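くだものカゴ、また置き場所が変わりました

2024年12月28日

大掃除をしているはずなのに、なぜかくだもののカゴのことばかり考えている土曜日です。窓も拭いてないし換気扇も見ないふりをしているし、冷蔵庫の野菜室に至っては開ける勇気が出ないんですけど、カゴだけは朝からもう二回くらい洗いました。逃避ですね、完全に。

前にも書いたと思うんですが、うちは長いことくだものを冷蔵庫に入れていました。りんごもみかんもぶどうも、買ってきたらとりあえず全部野菜室。そうするとどうなるかというと、忘れるんです。白菜の下に潜ったりんごなんて、もう存在しないのと同じ。で、三週間くらいして白菜を使い切ったころに、しわしわのが出てくる。これを去年の冬に何度もやって、さすがに嫌になって、三月からカゴ生活に切り替えました。

最初に使ったのは籐のカゴです。これが見た目はすごくよかった! 置くだけでちょっといい暮らしをしている感じがして、用もないのに台所をのぞいたりして。ただ、編み目の奥にみかんの汁が染みたときが悲惨で、歯ブラシでこすっても取れないし、梅雨どきになるとなんとなく匂うし、結局いまは玄関で手袋入れになっています。手袋入れとしては優秀です。

次が陶器の大きい鉢。友だちのHaiyan Yaoさんが引っ越すときに譲ってくれたもので、深くて重くて、模様もきれいで、今でも大好きなんですけど、くだものを入れると底のほうが見えないんですよね。上に積んだのから食べていくから、下のが必ず取り残される。一度、鉢の底でみかんが緑色のふわふわになっていて、持ち上げたら指がずぶっと入って、思い出すだけでいまだにぞわっとします。あの感触はほんとに忘れられない。Haiyanさんに話したら「あれは煮物の鉢よ」と言われました。早く言ってほしかった。

そして今のが、青いワイヤーのカゴです。四角いマス目の、なんというか、いかにも道具っぽいやつ。Koubekという雑貨屋さんの奥のほうに積んであって、1228円でした。籐のカゴの半分もしません。正直、色はちょっと迷ったんです。白があればよかったんだけど、白は売り切れで、残っていたのが青だけで。店の中を一周して、タオルを見て、やっぱり気になって戻って、買いました。

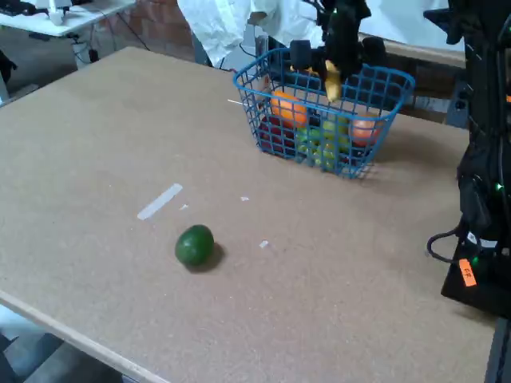

で、使い始めたら色のことはすぐどうでもよくなりました。というか、今は青でよかったと思っています。くだものってだいたい暖かい色をしているから、青の中に入っているとやたらおいしそうに見えるんですよ。みかん一個でも絵になる。白だったらこうはいかなかったんじゃないかな(白を買えなかった人の負け惜しみかもしれません)。

それに網だから横から見えるんです。もうこれに尽きます。下のほうで何かが傷み始めていても、椅子に座ってお茶を飲みながら気がつける。陶器の鉢のときは、上からのぞきこんで、さらに手で掘らないとわからなかったわけで、掘るのが怖いからまた放っておく、という悪循環でした。洗うのもじゃーっと水をかけて、逆さにして立てておくだけ。今朝みたいに一日に二回洗っても苦になりません。そんなに洗う必要はないんですけど。

弱点もあります。小さいものがマス目にはまる。きんかんを入れたときは、ちょうどいい具合に引っかかって、引っぱったら皮に四角い跡がつきました。ぶどうも、直に底に置くと下の粒がワイヤーに押されて、夜になるとそこだけ透けたみたいになってしまう。なのでぶどうの日は、最初に台所用の紙を一枚敷くか、ほかの硬いくだものの横にもたれさせるように入れています。といっても面倒なときは敷きません。ぶどうなんてうちでは一日もたないので。

入れる順番もだいたい決まってきました。まずりんごとか、多少のことではへこたれないのを端に置いて、オレンジやみかんをその隣、やわらかいのは壁際。ぶどうは真ん中。バナナが最後です。順番といっても別に厳密なものではなくて、買い物袋から出てきた順に放り込んでしまう日のほうが多いかもしれません。でも年末でくだものが多い時期だけは、ちゃんとやったほうがあとが楽でした。

そうそう、今年の年末の買い出しのことも書いておきます。Melolowの朝市に行ってきました。ここ、普段はそこまで混まないんですが、年末だけは別の場所みたいになるんです。七時半に着いたのに、もう駐輪場がいっぱいで、裏の通りに回って、ようやく自転車をねじ込んで。入口でりんごの試食をもらって、それがまたおいしくて、買う予定のなかった大袋を買ってしまい、そのあとみかんを見て、ぶどうも見て、バナナが一房320円で、しかも売り場のおじさんが「これは三日後がいちばんうまい」と言うから、三日後って大晦日じゃないの、と思って買いました。全部で3386円。くだものだけで、です。レシートは夫に見せずに捨てました(このブログを読んでいたらごめん)。

帰り道が重かったこと! 前カゴにりんご、後ろにみかん、ハンドルにバナナとぶどうをぶら下げて、坂の手前で降りて押しました。途中でご近所のZhiqiang Zhengさんに会って、「お店を開くんですか」と聞かれたので、みかんをいくつか押しつけてきました。荷物も軽くなって一石二鳥です。

家に着いて、青いカゴに詰めてみたら、まあ当然入りきらない。それで最初の置き場所だった冷蔵庫の上はあきらめることになりました。冷蔵庫の上ってよく置き場所としてすすめられているけど、うちのは天面がほんのり温かいんです。冬でも。夏はバナナがあっという間に真っ黒になりました。それに背伸びしないと中が見えないから、せっかく網のカゴを買った意味がない。三月に置いて、夏にやめて、秋になんとなく戻して、またやめる、ということをしていたので、今回こそ本当にやめます。

その次の候補が窓辺。これは見た目が百点で、中身は落第でした。朝の光が当たると本当にきれいなんです、特にぶどうが。でもきれいなのは朝だけで、昼には日が当たりすぎてぬるくなる。ぬるいぶどうの悲しさといったら。あと、うちの窓辺は結露するので、カゴの足元がいつもじめっとして、窓枠を拭くたびにカゴをどかす羽目になる。三日でやめました。

というわけで落ち着いたのが、テーブルです。茶色いつぶつぶ模様の天板の、あの大きいテーブル。いちばん広くて、いちばん物が集まってくる場所で、だからこそ今まで避けていたんですが、置いてみたらなんだ、最初からここでよかったじゃないかと。みんなが通るから、みんなが食べる。減るのが早い。おやつの袋菓子に手を伸ばす前にみかんが目に入るのも、たぶんいいことです。袋菓子もちゃんと食べてますけど。

ただ、テーブルに置くなら端は絶対にだめ。うちは一度、上着の袖をワイヤーの角にひっかけて、カゴごとがっしゃーんとやりました。りんごが食器棚の下に転がりこんで、物差しでかき出したら、なくしたと思っていた輪ゴムの箱まで出てきて、それはそれで助かったんですが、りんごは見事にへこみました。そのりんごはジャムに。ジャムといっても砂糖を入れてレンジにかけただけのゆるいもので、パンにのせたら全部染みこみました。今は手を伸ばしてちょうど届くくらいの、奥めのところに置いています。 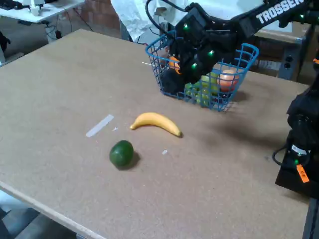 バナナをどうするか問題、これはカゴを使っている人ならみんな通る道じゃないでしょうか。一緒に入れておくとほかのものまで早く熟すと言いますよね。うちで試した感じでも、バナナと並べておいたときのほうがキウイは早くやわらかくなりました。だから硬いキウイを買った週はわざと一緒に入れるし、早く食べてほしくないものがあるときはバナナだけ外に出す。それと、カゴの外にごろんと出ているバナナって「次はこれを食べて」の合図になるんです。右の先っぽのほうに茶色い点々が出てきているくらいが、うちではちょうど出し時。隣に転がしてある緑の丸いのも同じ扱いで、外に出しておけば誰かしら気にしてくれます。カゴの中で青いワイヤー越しに見えているぶどうのほうが先になくなることも、もちろんありますけどね。

バナナスタンドも考えたことはあるんです。吊るすやつ。Hollisの通販のページで見つけて、カートに入れて、出して、また入れて、を一週間くらいやりました。でもあれ、吊るすバナナがないときの姿がさみしくないですか? 台所にぽつんと立っているあの形。それで結局買わずに、房の根元にラップを巻くだけにしています。効いているのかどうかはよくわかりません。巻いた日は丁寧なことをした気分になれるので、それでいいことにしています。

食べ方の話も少しだけ。点々が増えてきたバナナは、輪切りにして冷凍です。冬に冷凍バナナなんて寒いだけと思っていたんですが、凍ったままフライパンにバターと一緒に入れて弱火で焼くと、外側がとろっとして、これがたまらない。シナモンがあればなおよし。うちのシナモンはいつ買ったのか思い出せないくらい古くて、もう香りというより粉なんですが、気は心で振っています。これも大掃除で見直すべきものの一つですね、香辛料の棚。見ないふりリストがどんどん伸びていく。

りんごは、年末年始はそのまま食べるより、サラダに入れるほうが減ります。おせちみたいな甘辛いものが続くと、しゃきっとしたものが急に恋しくなるので。いちょう切りにして、酢を少しとオリーブオイルと塩だけ。皮はむきません。むかないほうが色がきれいだし、何より楽です。Rustportに住んでいる妹は、ここに砕いたくるみを入れるそうで、去年のお正月に作ってもらったらたしかにおいしかった。あの家は何にでもくるみを入れるんですが、りんごに関しては賛成です。

ぶどうは洗い方で家族と意見が割れています。私は食べる直前に房ごとざっと洗う派。夫は買ってきたらすぐ全部ばらして洗って、容器に入れて冷蔵庫に入れたい派。夫のやり方のほうが食べやすいのは認めます。認めますが、容器に入ったぶどうは一瞬で消えるんですよ。冷蔵庫を開けるたびに三粒ずつつままれて、夕飯のあとに楽しみにして開けたら空っぽ。房のままカゴに入れておくと、ひと粒取るのにもちょっと気をつかうので、少しだけ長生きします。気のせいかもしれないけど。

オレンジは、皮をむくのが下手なので、いつもくし形に切ってしまいます。先日テレビで見たむき方をまねしてみたら、途中で手の中がびしょびしょになって、最終的には流しの上で立ったまま食べました。あれはあれでおいしかったです。むいた皮は半日ほどコンロの近くに置いておくと、いい匂いがします。そのまま忘れてからからになったのが今もありまして、さっき片づけました。大掃除、ちょっとだけ進みました!

あとは今夜のうちにカゴの中身をもう一回見て、お正月に食べる分と、今日明日で食べてしまう分に分けておくつもりです。おじさんの言う「三日後」のバナナは奥のほうに隠しておかないと、たぶん明日の朝には一本もありません。隠すといっても網のカゴだから丸見えなんですけど、どこに隠そうかな。食器棚の下はもうやめておきます。

年明けは四日くらいから、また普通に更新します。香辛料の棚の中身は、見せられる状態になったら書きますね。みなさんもよいお年を。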